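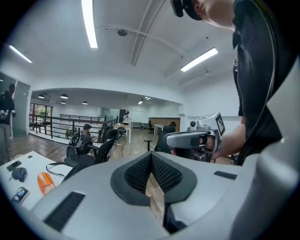
The shared office, with the white desk in front.

Desks and floor space: what changes from March

Last updated: January 23, 2019

The shared office at Stovance has been in use by three groups since the autumn, and it has become harder to find a clear bit of desk. From March the room will be run on a simpler footing. Please read this through even if you only come in now and then.

Desks are no longer kept for one person. Take whichever is free when you arrive and clear it when you go. Mice stay with the room, whatever colour they are, and should be left on the desk where you found them. Phones, glasses and anything else of your own should go home with you. Items left overnight will be put in the box by the door and held for 60 days.

The black office chairs belong to the desks. If you need the middle of the floor, push them back under afterwards. Bags can hang on the back of the chair you are sitting in, but please take them off if you move to another seat. Lockers can be had from Sharifi on the ground floor for a deposit of 6 pounds, paid back when the key is returned. There are 40 of them and most are still free.
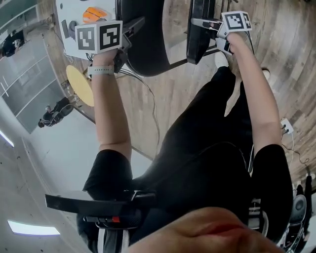 Anyone working on their feet has first call on the open part of the floor between ten and four. Outside those hours it is open to all. Cables that have to cross the boards should be taken up again at the end of the session, including short ones. Stools may be moved about freely, but keep them away from the doors.

The wooden floor will be cleaned and oiled by Multix in the first week of March. The room will be shut for two days while this is done, and everything on the floor has to be lifted beforehand. Tables will be moved by the contractor. Please empty them first.

Bookings for the whole room move to Plirkodex at the same time. Groups may book up to 100 hours in a quarter. Existing bookings will be carried over, so there is no need to enter them again, but check that the times are right.

Contact: the Stovance front desk | © 2019 Stovance | Back to top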